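Ticket 329: Course finder shows last year's entry requirements for joint honours

Raised by: Brenda Zúñiga, Admissions, Gemley University College
Opened: Sep 27, 2023
Product: Skirer course finder
Status: Resolved
Priority: High

What's happening

Hello all! First of all, thank you for the new course finder, we love it. Our students on the open day desk have been showing it to everybody who comes within reach, and parents have been asking for the link. So this is a moan from a fan.

The trouble is with joint honours. If you search for a single subject (History, say) and open the page, the entry requirements are right. If you open History and Spanish, the page gives you last year's requirements, with the old language condition still on it. We dropped that condition in July. An applicant rang this morning to ask whether she had to sit a language test before she could apply. She doesn't, and she was delighted to hear it, but I do wonder who else has read that page and quietly gone elsewhere.

What I've tried so far:

Cleared my browser history and logged in again. Same.
Tried it on my phone, not on the campus network. Same.
Opened the course record in Natska, where we keep all the course details. The record is correct, and the July change is there with my initials next to it.
Pressed Save again on the record in case it needed a nudge. No change on the website after lunch.

I can't see a pattern beyond joint honours. Philosophy and Politics is wrong, Spanish and Music is wrong, Biology on its own is fine.

Reply from Skirer support

Hi Brenda, what a lovely ticket to open the day with, and thank you for checking Natska first, it saves us a whole round of questions.

I can see the same thing from our side. The History and Spanish page has the new fees and the new module list, but the old entry requirements. So the page is being refreshed, and one block on it is coming from somewhere older. That's a good clue!

Could you tell us two things?

Do your joint honours courses have a record of their own in Natska, or are they put together from the two subject records?
When you changed the requirements in July, did you change them on the subject or on the course?

Reply from Brenda Zúñiga

Ooh, good questions. Joint honours courses do have their own records. They also have a "parent" box where you pick the two subjects, which I have always filled in and never thought about.

I changed the requirements on the course. I've just been back through my notes to make sure, and yes, course record, entry tab, language condition set to None.

While I was in there I noticed that the History subject record has an entry tab as well. It still has the old condition on it! I didn't know subjects had an entry tab. It's under More, right at the bottom.

Reply from Skirer support

Brilliant, that's it, or at least it's most of it. Brenda, you've more or less solved your own ticket.

When the course finder builds a joint honours page it looks at the parent box, goes to the first subject listed and asks for its entry requirements. It ought to look at the course record first and only go to the subject if the course has nothing filled in. For single honours there's no parent, so it goes straight to the course and gets the right answer. That would explain why Biology has been behaving so well.

I've tried it on our test copy of your site. With History as first parent, I get the old language condition. With Spanish as first parent, I get a different old condition, the one about a GCSE or equivalent. Neither is what you typed in July.

I'm passing this to the people who look after the link between the two systems. In the meantime there's a quick way to put your pages right, see below.

Quick fix while we work on it

1. In Natska, open the subject record that appears first in the parent box.

2. Go to More, then Entry.

3. Clear the language condition. Leave the grades alone, as some of your foundation year pages do use them.

4. Save, then wait for the hourly update. There's no need to press Publish.

5. Check the page in a private window. If it still shows the old wording, tell us the time you looked.

Reply from Brenda Zúñiga

Done for History, and it works! History and Spanish now says exactly what it should. I did a small dance in the corridor.

I've got the rest of the list to do. There are 9 subject records that come first in a parent box, and I've cleared 4 of them. I'll do the other 5 after the offer holders' call this afternoon.

One thing though. When I cleared Music, the page for Music and Drama lost its audition note altogether. We do want that note. Applicants need to know they'll be asked to play something, and the portfolio people get very cross phone calls if it goes missing. I've put Music back as it was for now, so please don't count that one as finished.

Reply from Skirer support

Very well spotted, and thank you for putting it back so quickly. The audition note sits in the same field as the language condition for the performing subjects. I should have thought of that before sending you the steps. Leave Music and Drama exactly as they are and we'll deal with them from our end.

The rest are safe to clear. I've looked at each of them and none has a note in that field.

Note added by the integrations team

We've found the line responsible. The order of the lookup was changed when the Riquelme Institute joined the course finder, as their joint courses have no records of their own and everything comes from the subjects. The change was meant for their site alone and was applied to everybody's.

The fix puts the order back for Gemley (course first, subject second) and keeps the other order for Riquelme. We've also split the audition note from the language condition, so that one can be cleared without losing the other. It's a really satisfying one to mend, because a few odd reports from the summer make sense now.

Tested on the copy of Gemley's site:

History and Spanish: new requirements, correct.
Philosophy and Politics: new requirements, correct.
Music and Drama: new requirements, audition note present.
Biology: unchanged.
Foundation year pages: grades present, unchanged.

The fix goes out with tonight's update.

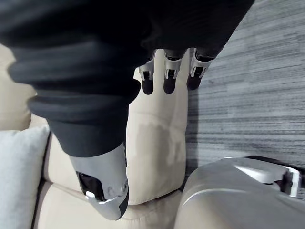
After the update

Reply from Brenda Zúñiga

I came in early to look, I couldn't help it! Every joint honours page I've opened has the right entry requirements, and the audition note is back under its own little heading, which looks smarter than it did before. Could we have the same heading for the interview note on the teaching courses? That's a wish and not a complaint.

I've also rung the applicant who set all this off. She's put in for History and Spanish and she's coming to the next visit day.

A question from my colleagues in the international office: the PDF version of the course page still has the old wording. Is that made at a different time?

Reply from Skirer support

So pleased to hear she's applying! That's the best sort of update to get on a ticket.

Yes, the PDFs are made separately, once a week. I've started a fresh run for your site by hand and the new ones should be in place by the time you've had a cup of tea. If anybody has saved an old copy to their computer it won't change, so it might be worth asking the international office to send the link out in place of the file.

The interview note heading is a great idea. I've added it to the requests list with your name on it, and I'll post here when it has been looked at.

Reply from Brenda Zúñiga

PDFs are right, thank you! Checked the ones for Spanish and Music and for Philosophy and Politics. The international office have swapped the attachment for the link in their standard email.

Should I put the language conditions back on the subject records I cleared, or leave them empty?

Reply from Skirer support

Leave them empty. With the course record being read first, they're only used if a course has nothing in its own entry tab, and in that case you'd sooner have a blank that shows up in your missing details report than an old condition on a live page. The report is under Tools, then Checks, if you haven't used it yet. Do have a look, it's a handy thing to run before the visit days.

Closing this one as resolved. Replying to the email will open it again.

Related articles

How the parent box works for joint and combined courses
Adding an audition, portfolio or interview note
When course page PDFs are updated
Running the missing details report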